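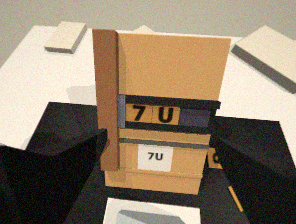 **Which gripper fingers for small letter tiles? Wedge or flat pad?**

I'm comparing two sets of gripper fingers in simulation and I'd love some opinions before I commit to either! The job is spelling: the arm reads a short printed label on a wooden stand, finds the matching tiles on the mat and slots them side by side into a rail holder. In this run the label says 7U, and the holder has the 7 and the U in the right order with the dark backing showing in the space to their right. Getting that far made me very happy indeed. The fingers I'm using are the pointed black wedges from the Millia set, and the other candidates are the Silongate flat pads, which are wider and a bit shorter.

What I've got so far is 2,000 attempts with each set, same controller, same starting layouts (I reused the random seeds). Out of the box the wedges seem better at picking a tile up when there's another one beside it. The pads seem better at putting it down straight. I score a run as good only if the whole label is spelt correctly and every tile sits flat against the backing, so a lovely pick followed by a wonky placement counts for nothing.

My questions:

- Is it worth making a hybrid finger, pointed at the end with a flat section further up?
- Should I be scoring picking and placing separately?
- Does friction matter as much as I think it does? I've left it on the default for both.

Any thoughts welcome, I'm enjoying this far too much to stop now.

*Alfie Sowerby*

---

**pirkside_bench**

Lovely project! Yes to scoring them separately, and do it before you touch the finger shape. We did a similar comparison at Pirkside with domino-sized blocks and one combined score had us going in circles for most of September. Once we split it up we could see that one finger was losing nearly everything at the moment of letting go. The pick was fine.

Try opening the gripper more slowly when you release. With wedges you get a tiny contact area, so the tile can pivot around it as the fingers part, and a slow release gives it a chance to settle against the backing. In our setup that one change recovered 33 failed placements in the first batch, and we hadn't changed any hardware at all.

On friction, set it on purpose and write it down. If the default is high, a pointed finger will look much better than it would on a real bench. Run it at three or four values and see whether the order of the two grippers changes. If it does, that's your answer about how far to trust the result.

---

**kettle**

just use suction? tiles are flat, suction loves flat

---

**mo_in_the_shed**

Suction would be fun to add as a third option, but I'd stick with fingers for now, as changing the tool means changing your approach angles too and then you aren't comparing like with like.

I had a go at building something close to your layout from your other thread, and I'm a big fan of it!

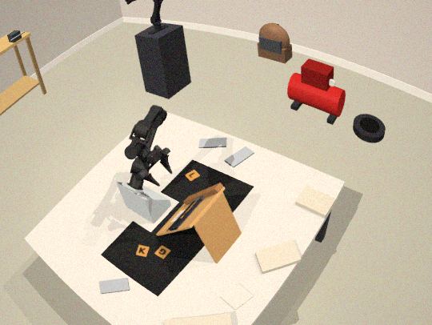 The first thing I'd look at is how you choose the grasp direction. Tiles that are well apart will forgive nearly anything, so the L on its own at the upper part of the mat should be an easy one for either finger. The K and its neighbour are the interesting pair, because they lie close together and the neighbour is turned like a diamond. A wide pad has to find room between them, and a wedge has a much better chance of slipping in. I'd sort your layouts by the smallest gap between tiles and plot success against that. My guess is that the two grippers come out level when the gaps are big and split apart as they shrink.

Second, the turn. If a tile starts rotated, the wrist has to bring it round before it reaches the rails, and any slip during that turn shows up later as a bad placement. Log the tile angle at three moments: just after the grip closes, at the end of the turn, and just before release. I did this on a 3,590-run sweep and found most of my "placing" errors had happened in mid-air.

As for the hybrid, go for it, but keep the flat section short. Mine was too long at first and kept bumping the lower rail on the way in. Keep the approach tilted back to match the slope of the stand too, or you'll be scraping the tile down the panel.

Please post the gap plot if you make one, I really want to see it!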